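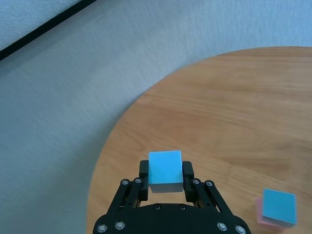 Tuster wrote in after the last page went up to ask how you get a parallel gripper to hold a block squarely without crushing it or twisting it on the way up. The reply got long, so it became this page.

Grip setup for a two-arm bench at home
Updated 11 October 2022

You need two arms with parallel grippers, a table they can both reach, and a few small cubes of the same size. A round table works. Both arms should already be homed and answering to the controller.

1. Check the fingertips
Power off. Push the fingers together by hand and look at the gap from above. If the pads meet at one corner first, loosen the pad screws, close the fingers on a flat piece of scrap, and tighten them again. Do both grippers before going on.

2. Set the closing limit
Power on and close the gripper on a cube in small steps. Stop when the cube no longer slides under a light push. Write down the position value. On our left arm it came out at 371. Add 3 counts for a firmer hold and save that as "closed." The right arm will have its own number, so don't copy it across.

3. Set the approach
Bring the open gripper down beside the cube with the fingers parallel to two of its faces. If the cube sits at an angle, turn the wrist to match. Closing on a crooked cube will drag it across the wood.

4. Keep the arms apart
Start with one arm moving and the other parked open on its own side. In the controller, draw a line down the middle of the table and give each arm a limit 8 cm short of it. You can take the limits off later, one at a time.
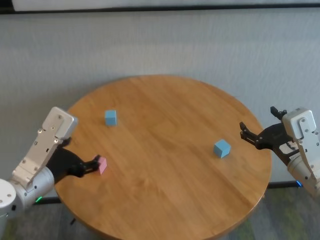 Can both arms run from one power supply?
Use one for each arm. Ours shared a supply until July, and the second arm would drop out whenever the first one started a fast move.

5. Run the lift test
Pick up a cube, raise it, hold for a slow count, and put it back down. Run 19 lifts on each arm at low speed. If the cube tips in the fingers, lower the grip point a little and start the set over.

6. Try a stack
Put one cube down as the base and place another on top. Open the fingers slowly and back straight up before moving sideways. Most of our early stacks fell during the sideways move.

Save the settings under a new name before you change the speed. The next page covers handing a cube from one arm to the other.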